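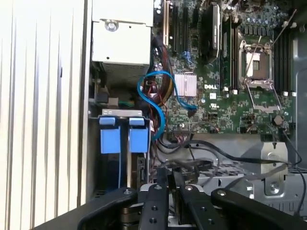

4. Retention periods and the decision to retire

Saranya Kamath, Dehua Tang and Uriel Olivares
July
5 shares | 2 comments

The preceding section set out the formal rules under which district offices in Trurico write off their equipment. The present section considers how those rules are applied. The asset registers of the five district offices list 1372 desktop computers as withdrawn from service during the study period. For each entry the register gives a date of purchase, a date of withdrawal and a reason code. It does not record the condition of the machine, and the reason code most often entered, "end of term", says only that the retention period had run out.

The retention period itself has a history of its own. It was fixed at 44 months under an earlier supply agreement with Partanen, in which the length of the warranty and the length of the payment plan were the same. When that agreement lapsed the payment plan was dropped, but the figure stayed in the finance manual and was copied into the next two editions without comment. Staff interviewed in the Pramon office assumed that it rested on a technical judgement. The officers who drafted the manual described it as a budgeting convenience.

Kurup (in her earlier study of school furniture) calls this pattern "inherited expiry": a date set for one purpose is later read as a statement about the useful life of the object. Our interviews support her account in part. Where we differ is on the role of storage. In three of the five offices, managers said that they kept to the retention period mainly in order to clear cupboards before the yearly stock check. A machine that stayed past its date had to be explained in writing. A machine that left on its date did not.

Withdrawal also changes the unit of account. Until that point the register treats the computer as one item with one value. Once it has been written off, any part taken from it has no entry at all, and a power supply or a memory module moved to another machine leaves no trace in the accounts — a gap that the auditors noted but did not pursue.
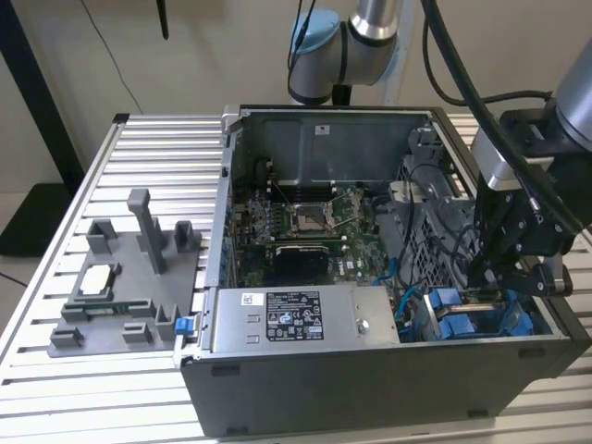
Figure 2. Desktop tower with the side panel removed; the processor socket is empty.

Sundaram has argued that public bodies should record parts separately once a machine is opened. The proposal has clear merit for costly items, but the clerical burden would fall on offices that already struggle to keep a single list up to date. The Prorcombe office tried a shortened form of parts record and gave it up within the same financial year. Its manager told us that the form took longer to complete than the repair.

We therefore treat the register as evidence of administrative decisions only. It can show when an office ceased to be responsible for a computer. Questions about remaining working life need a different source, and Section 5 turns to the repair logs for that purpose.

Related items
Kurup: School furniture and the problem of inherited expiry
Sundaram: Accounting for parts in public stores
Tang and Olivares: Stock checks in small district offices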